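Right, long one. I've been promising a thread on the humanoid build for weeks and I've got a cup of tea and nowhere to be, so let's go. Mute me now if you only follow for the bread.

For anyone new: I share a workshop unit in Brillholm with a few other tinkerers, and since the spring I've been putting a walking robot back together there. It came to me as a second-hand body with no working software and one duff knee. I call it Girkow. No reason. It sounded like somebody who'd be good with a spanner.

The knee first, as people keep asking. The bearing had gone gritty and you could hear it on every step, a sort of pepper-grinder noise. I pressed the old one out in the vice (two goes, one bruised thumb) and put a new one in. Lovely and quiet now. I should have stopped there and had a nice weekend.

Instead I decided to redo all the arm wiring!

The cables used to run up the inside of the forearm, very neat, very pretty, and every time the wrist rolled past a certain point something got pinched and the gripper went to sleep. I chased that fault for 19 evenings. I swapped the board. I swapped the other board. I wrote a very rude comment in the code that I later had to delete before I showed it to my mum.

So now they go down the outside in big loops. Looks like a hospital drip. Works a treat. If you take one thing from this thread, leave more slack than you think looks decent.

Someone asked what's running the show. Motion side is a little controller project called Tusatix that I've been nursing along for a couple of years, and the planning bit sits on an old desktop next to the kettle. They talk over the network. When someone microwaves soup they talk a bit less.

(Yes I've tried the other channel. Yes I've moved the router. The soup wins.)

Next bit: straps. The casing on the right arm never sat properly after I'd had it apart, because I'd lost patience and then lost 2 of the screws. Black straps, pulled tight. It was meant to be a temporary fix and I've grown fond of it. Doesn't rattle, comes off in seconds when I need to get at the joint, costs about the same as a sandwich.

The wrist unit sits on its own brackets on top of the gripper. The first brackets I made were too bendy and the whole thing nodded along like one of those dashboard dogs. Second lot are thicker and a lot uglier. I do not care even slightly. The readings calmed down straight away and I did a small dance.

Hands! The two hands are different from each other and this has been the best argument in the workshop all year. Left one has proper fingers that curl. Right one is a simpler gripper. The plan was to match them up eventually, but I've got used to having one for fiddly stuff and one for just grabbing hold of things, and I'm in no hurry.

What's it FOR, my neighbour wants to know. Fair enough. What I'd like, one day, is for it to tidy a sitting room. Pick up the blanket, put the blanket somewhere sensible, don't fall on the cat. That's the whole dream. I've been at it since I was buying servos with my paper round money and that's still the whole dream.

Soft stuff is horrible though. A mug is always mug shaped. A blanket is a different shape every time you look at it, and half of it is hiding under the other half. I spent a month on mugs and felt like a genius, then moved to cloth and felt like a potato.

My cloth routine at the moment goes: shuffle up to the sofa, stop, look down, pick a fold that sticks up, reach with the right, close slowly, lift a bit, check whether the grip is really holding anything. If it's got nothing, back off and pick another fold. No more than three tries and then it has to stand still and wait for me, otherwise it just sort of pesters the furniture.

I log every attempt in a spreadsheet, 329 rows so far, with a column for "what went wrong" that is mostly the word "slid". A fair few say "grabbed sofa". One says "sneezed", and that was me.
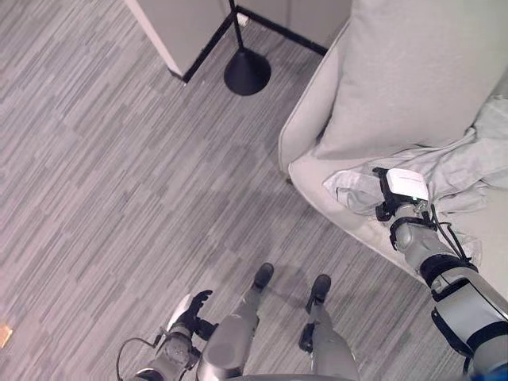

The reach is the part I'm happiest with. It used to lunge. I had the speed set to 70 per cent and it went at the cushions like it had dropped its keys down there. I've brought it right down for the last bit of the approach and it's so much gentler. Slower than you'd believe, mind. You can butter toast while it makes up its mind.

Left arm is more of a nuisance. When the right goes out, the left is supposed to stay tucked in and help with balance, and I want it higher than it likes to go. If it hangs low there's a chance of clouting the leg on the way back up. I've got a limit written for it but the limit fights with the balance code, and at the moment balance wins the argument. Suggestions very welcome, I've run out of clever.

Carpet! I had no idea how much I'd have to think about carpet. On the hard floor in the workshop the feet are lovely. On carpet, even a flat office sort of carpet, there's a tiny bit of give and it upsets the ankles. I ended up adding a pause after every step so everything can settle before the next one. Walks like a bride now. Fine by me.

And a stripy carpet is a pain for the looking-down bit. It kept finding edges where there weren't any. I've told it to ignore anything flat on the floor for now, a bit of a bodge, and it'll come back to bite me the day I want it to pick up socks.

Oh, and floor lamps. Skinny poles are a menace. The planner sees the base and reckons there's loads of room above it. I've drawn an imaginary fat column round the lamp so it keeps its elbows in. Same trick would do for table legs, I think.

Couple of answers before I go and rescue my dinner. Battery: nearly an hour if it's mostly standing, a lot less if it's walking. Noise: quieter than a hairdryer, louder than I'd like at night. Can you buy one: no, it's a heap of bits and stubbornness.

Parts list is going up on the Mösli board, same place as the last one, once I've tidied it. It's got things like "the good glue" written in it and I can't remember which glue was the good one.

Next job is the letting go. Picking the blanket up is one thing, but it has to open the hand and leave without dragging the lot off with it, and the fingers snag. Thinking of smooth tape over the tips. If anyone's tried that on a gripper and it didn't peel off in a day, tell me which tape!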